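# The Basket Years

I own too many baskets. I came to this conclusion in July, on my knees on the landing, trying to get a wicker hamper out from behind another wicker hamper so that I could reach the box where I keep (kept) the string bags that I bought to cut down on baskets.

It started sensibly enough. When I moved into the flat at Tranalach the place had no cupboards to speak of, only a shallow thing by the front door with a gas meter in it and a shelf the width of a paperback. The previous tenants had put everything on the floor, judging by the marks. So I did what anyone with a bit of money left over after the deposit would do and went to the homeware shop on Grilludgate, and I came home on the bus with a stack of baskets on my lap so high that I missed my stop.

I still love that shop! It smells of matting and candle wax and there's always a bin of odd lids by the till for 64p each, none of which fit anything. I have eight of them.

The trouble with a basket is that it's so forgiving. A drawer fills up and jams and you have to deal with it. A shelf looks a mess and people coming round can see it. But a basket will take one more jumper, one more charger, one more half-used roll of wrapping paper stuck in at an angle, and it goes on looking rather pleasant from across the room. I had a lovely round seagrass one beside the sofa for seven years and I'd have told you it held blankets. When I tipped it out it held one blanket, a bicycle pump, a road atlas, a great many receipts from the garden centre and a jar of chutney with a label in my own handwriting that I couldn't read.

So this summer I gave myself a project, with a rule. Every container in the flat had to be emptied on to the table, wiped, and looked at by itself with nothing in it before it was allowed back. I found this surprisingly hard to do. You get fond of them. There was a little Plisteck tub with a cracked handle that I must have carried through three house moves, and I stood there with it over the bin for ages, feeling like a brute.

I got through 27 of them in the first fortnight, mostly in the evenings with the radio on, and I began to have Opinions. Wicker is beautiful and snags every single thing you put in it, tights especially. Wire baskets are fine for potatoes and hopeless for anything smaller than a potato. Felt ones look marvellous in the shop, and then they slump, and then they collect every hair in the building. Jute sheds. Those collapsible crates are very clever and I've pinched my fingers in them so often that mine now lives permanently uncollapsed, with the Fitzgerald (my sewing machine, heavy as a paving slab) sitting on top to keep it honest.

What I kept coming back to, a bit to my own dismay, was plain white plastic. I'd been snobbish about it for years. It was what we had in the airing cupboard when I was small, and I suppose I'd thought of leaving it behind as part of being a grown-up with taste. 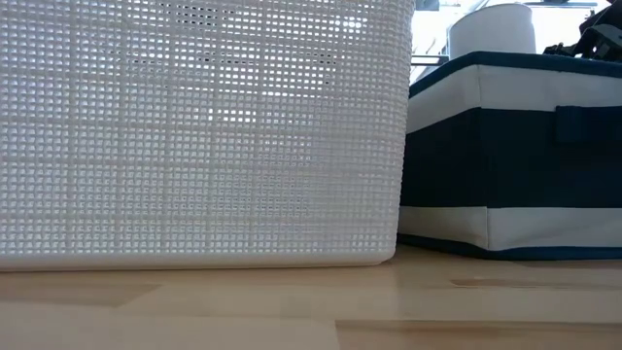 Plastic with holes in it, though, is a wonderful thing to keep clothes in. It weighs next to nothing, you can rinse it out in the shower, and air gets in, so a towel that isn't quite as dry as you thought has half a chance. I like the way it behaves near a window too, with the daylight coming through all those little square openings, which no lidded box is ever going to give you. And a solid rim round the bottom means it sits flat on a wooden table without leaving a waffle print, a thing I can't say for the wire ones.

Fabric boxes I've had to make my peace with. They're no good for anything damp and you can't hose them down, but I do like a pull tab, and navy and white together always makes me feel as if I might be about to go sailing. Mine are for things that stay put: spare pillowcases, winter scarves, the tablecloth I iron once a year. I've put them low down where I can get hold of the tab without standing on anything.

The wicker hampers went to a neighbour downstairs who has a dog and big plans. The seagrass one stayed, and it's back beside the sofa with one blanket in it, plus the road atlas, which wouldn't go anywhere else. I ate the chutney. I think it was plum.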